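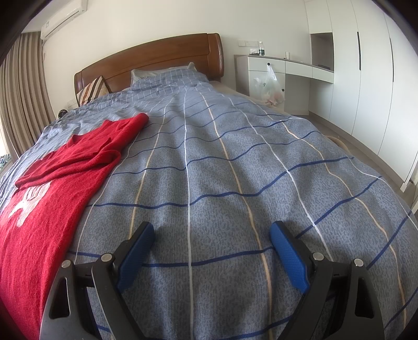 A knit laid out on the bed, ready for folding. Checked duvet, two pillows at the head.

How to Fold a Bulky Knit on the Bed
By Archana Tiwari

Thick sweaters are hard to fold on a lap and awkward on a narrow dresser top. A made bed gives you enough room to spread the whole garment out, sleeves included, and it sits at a decent height for most people. The method below works for pullovers and cardigans in any loose or fuzzy knit. It takes a minute or two per garment once you have done a few.

What you need

A made bed with the cover pulled flat
The sweater, fully dry
A drawer or shelf at least 11 inches deep
A sheet of tissue paper if the front has a printed design

Getting the bed ready

Pull the duvet toward the foot until the top surface is smooth. The foot end is usually the flattest part, so work there if you can. Wrinkles up near the pillows don't matter and you can leave the pillows where they are.

If your cover has stripes or checks, use them. Line up the side of the sweater with one of the lengthwise stripes and the bottom hem with one of the crosswise ones. On a plain cover, use the edge of the mattress as your guide.

Folding the sweater

1. Lay the sweater face down with the neck pointing toward the pillows. Straighten it by patting from the center outward. Don't pull on the hem or cuffs, as a loose knit will stretch and stay stretched.

2. Open out the sleeves. A sleeve that is crumpled near the shoulder will leave a lump in the finished fold, so slide a hand inside it if you need to and push the knit flat.

3. Fold the right side in toward the center of the back. The fold line should run from the middle of the shoulder straight down to the hem.

4. Turn the right sleeve down so it lies along the fold you just made, with the cuff pointing at the hem. If the sleeve is longer than the body, double the cuff back on itself.

5. Do the same on the left. You should now have a long rectangle, a little thicker down the middle than at the sides.

6. Bring the hem up about a third of the way, then fold again to the collar. Turn the whole thing over so the front faces up.

For a very thick sweater, stop at one fold instead of two. It will take up more of the shelf but it won't spring open.

Sweaters with a printed front

A white print on a dark or bright knit can pick up fuzz from whatever it rests against, and some prints crack if they are creased hard. Lay the tissue over the design before the last folds, and try to place the fold above or below the print. When the design sits low on the body, fold the top down first and leave the bottom third flat.

Cardigans

Button the cardigan before you start — every button, including the top one — and then follow the same steps. With a zipper, close it to the top and lay the pull flat so it doesn't snag the knit.

Storing

I keep mine in two places. The everyday ones go in a Vivora drawer unit, standing on edge in a single row. It holds 8 medium knits without squashing them. The heavy ones lie flat on a closet shelf in a stack of no more than 6, with the thickest at the bottom.

Try not to hang loose knits for storage. The weight of the body pulls on the shoulders and leaves points where the hanger was. If a shelf is all you have and it is too shallow, roll the rectangle from step 5 starting at the hem and tuck it in end first.

I pack away the winter knits in April. Before they go into the box, I check the elbows and underarms for thin spots and mend anything that needs it. The box goes under the bed with the lid on.

Airing between wears

A sweater worn over a shirt rarely needs washing every time. Spread it on the bed for nearly 60 minutes with the window open, turn it over halfway through, and fold it as above. Smooth the duvet again before you put the next one down.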